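Undska Kitchen Task Pack
Product code 419, updated June

The Undska pack is a set of simulated kitchen tasks for testing two-armed robot controllers. It covers short chores: working a stove knob, holding produce, moving bowls and plates. Each task is run from varied start positions and scored by the final state of the object. Partial credit is off by default.

Knob tasks remain the hardest in the pack. The fingertip must meet a narrow grip tab and keep contact through the turn while the other arm holds its load. Our reference controller, Plurel, passes 2 of the 8 stove tasks at the default settings.

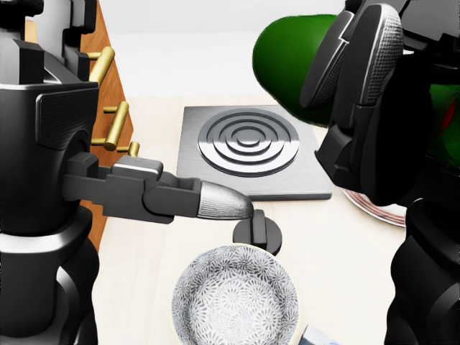 Eustaquio Ochoa writes that a pass in simulation tells him little about his own kitchen, where the knobs are greasy and one of them sticks, and he would not leave a machine alone with a burner on any score in this table. The pack does not model grease or worn parts. Knob friction can be set by hand in the task file.

Supplied: task files, scoring scripts, 4 counter layouts.
Not supplied: controller, robot hardware, safety certification.
License: per site, through Bermúdez.
Results should not be used to approve unattended cooking.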